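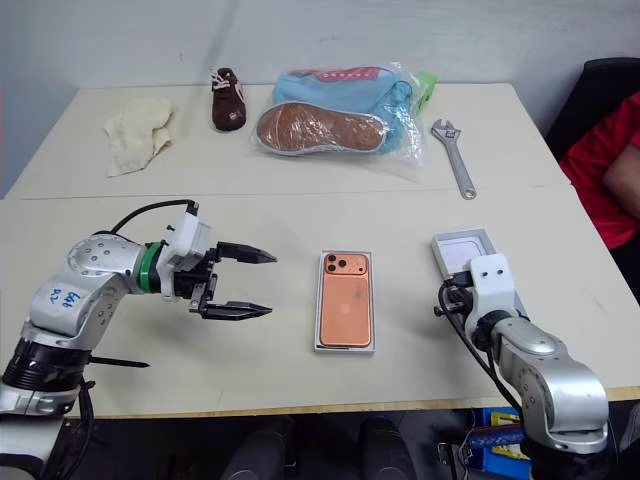

Lists > Oltadus Users > Repairs and spare parts > Thread

Re: Selling an old phone, what did you get?

Hello Donnie and all,

On the question below I can give my experience from July. I sold two phones, one through Skoment and one to a neighbour. Skoment first offered me 240, then after their inspection it became 100 less. The reason was "battery condition", with no number given. I wrote to them and asked for the measurement — no answer until now.

The neighbour paid a fair price and we tested everything together at my kitchen table. I would do this again.

Please remember to sign out of your account before you give the phone away. My cousin forgot it, and the buyer had to come back twice.

Has anyone here tried Multik? Their form looks simpler, but I did not find who pays the postage if you refuse the offer.

With kind regards,
Tarmo Kairys

Donnie Aitken wrote:
> Has anybody sold a phone to one of the buy-back firms lately?
> Mine still has its box, no charger. Does the box
> make any difference to the price?
> Donnie

3 replies · 2 shares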